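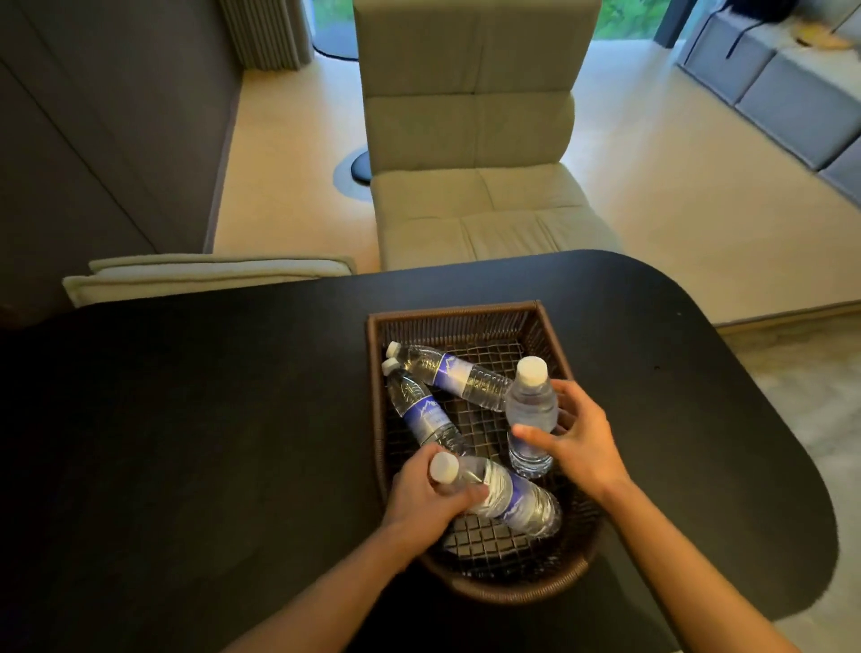

Graline Tabletop is a head-worn recording kit that we rent out, together with the recordings that come back from it, to people who are training robot arms to do household work. This card goes with the second release of the recordings and tries to answer the questions we get by email, which are mostly good questions and deserve better than the hurried replies I tend to send before lunch. The tasks are small domestic ones, done at a normal pace by people in furnished rooms, and the basket task is a fair taste of what you'll be working with: clear bottles lying at different angles in a woven basket, one hand closed near a neck while the other holds a second bottle nearly upright. Clear plastic over an open grid is hard on depth estimation, and we're very fond of it for exactly that reason!

What you get

The release holds 3,026 recordings, of which 3,016 have a written task note. The remaining ones are complete as video and we left them in, with the note field blank, so please let your loader expect that. There are 6 task families: baskets and bins, folding, setting a table, wiping, drawers, and what Rangi Tuhiwai insists on calling "fiddly lids." Each recording comes with color video, head motion, and a small text file with the room type and the task family. Gloves and wrist sensors aren't part of the kit, so finger positions have to be worked out from the video. Svitlana Fedoruk's hand-tracking script is in the tools folder, and it does nicely until one hand passes behind the other.

Renting the kit

The kit ships from our workshop at Stitulside in a padded case – headband, camera, battery pack, two charging cables and a printed card that walks you through the first session. Most people are recording within a morning. The headband was redone in September after testers at Hrynyshyn told us (kindly, but at some length) that the old one pinched behind the ears. If you still have the old style, write to Ihor Stetsiuk and he'll swap it for the price of postage.

Known trouble spots

Bottles and glasses will fool the automatic object labels fairly often, more so when two of them overlap. Kristýna Mikuš has corrected 1,057 recordings by hand so far, and those carry the word "checked" in the text file. If you're only going to train on a portion, start with those. Dark, shiny tabletops can also throw off the surface finder, and mixed daylight sometimes shifts the color balance partway through a session. We haven't smoothed any of that out.

Using and sharing

Research and teaching use is free once you've signed the short form. Product use needs a Ploltmont license, and Abdelghani Abou Zeid handles those and is very patient about it. Please don't try to identify the people who recorded for us. Corrections to labels are always welcome, and so are stories about what your arm did with the fiddly lids.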